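July 29, 2020

Still pregnant! I know, I know, you can all stop texting my mother. I had my appointment this morning and everything is fine, the baby is head down and apparently very comfortable, and I was sent home with instructions to walk and eat and sleep. I managed the eating.

So I have a bit of an update on the breastfeeding class, which I promised to write up back in June and then didn't, on account of the heat and my feet. Sala, the little practice over by the park, moved all of its classes online this spring and I signed up thinking I'd be half listening while folding tiny socks. I ended up with 16 pages of notes. My husband thinks this is hilarious. He got one page and most of it is a drawing of a cow.

The part that stuck with me was the first hour after the birth. The teacher wants the baby on your chest, skin to skin, with no rush to weigh or dress anybody, and she had us practice with a rolled up towel. I felt so silly sitting on the couch with a towel down my shirt, but I got a little weepy too (everything does it at the moment, yesterday it was a commercial for mattresses).
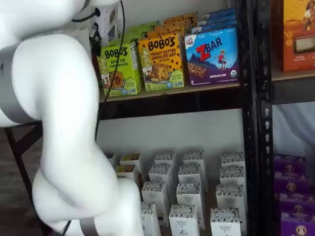 White arm, black shelves.

Then there was a long bit on latching. Nose to nipple, wait for the big wide mouth, bring the baby to you and don't hunch down to the baby. I wrote that last one in capitals because I hunch over everything, including soup. She also said sore in the first few days is common but pain that makes you curl your toes all the way through a feed means take the baby off and try again, and call somebody if it keeps up. I have the number on the fridge already.

My sister used a nipple shield with her first and got a lot of comments about it from people who had no business commenting. I asked about shields in the chat box and the teacher was very kind. She said they can be a real help for some moms and it's best to have someone watch a feed while you're using one. I sent that straight to my sister, with three hearts.

What else? Pumps! I've been going around in circles. The Hendinance is the one everybody in my group has, and it looks like something you'd take camping. The Besora is smaller and quieter and you can wear it while you do other things, but the parts look fiddly to me and I drop things. I read 22 reviews in one night and knew less at the end than when I started. For now I've decided not to buy either one until the baby is here and we see how it goes.
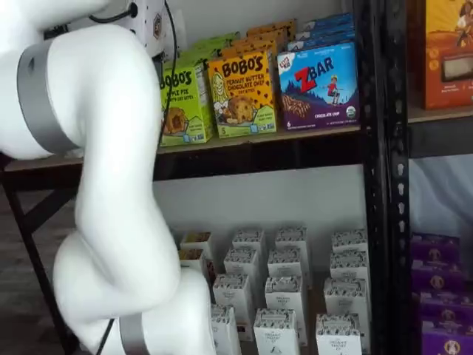

Do you need a pump before the baby comes?
Most moms can wait, since in the early days a healthy baby who is feeding well does the job, and you can pick one up later if you need it.

That was on the handout and I've read it out loud to my mother twice now. She means well. She has already mailed us a box of bottles, a bottle brush, a stand for drying the bottles, and a second bottle brush.

The nursery is sort of done. The Brornus chair finally came, after about 50 emails, and it's wonderful, wide enough for me and a pillow and a cat who is going to be very upset soon. I put a basket next to it with water, granola bars, burp cloths and a long phone cord, which was the teacher's one big shopping tip. I sat in it for an hour yesterday with the window open, doing absolutely nothing.
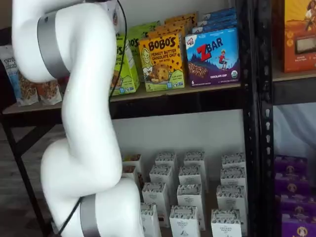 And I did nod off for a while, so I suppose it works! I woke up with the cat on my belly and the baby kicking at the cat from the inside, and the cat looking at me like I'd done it on purpose.

I do get scared at night. It's less the birth and more the after, being home with only the two of us and a baby who can't tell us what's wrong. Sala has a phone call for new moms on the third day, and I've signed up for that, and my sister is going to come stay as soon as we feel OK about having her in the house.

Right, there's leftover pasta and I'm going to go stand in front of the fan with it. Hospital bag tomorrow. I still can't find my slippers.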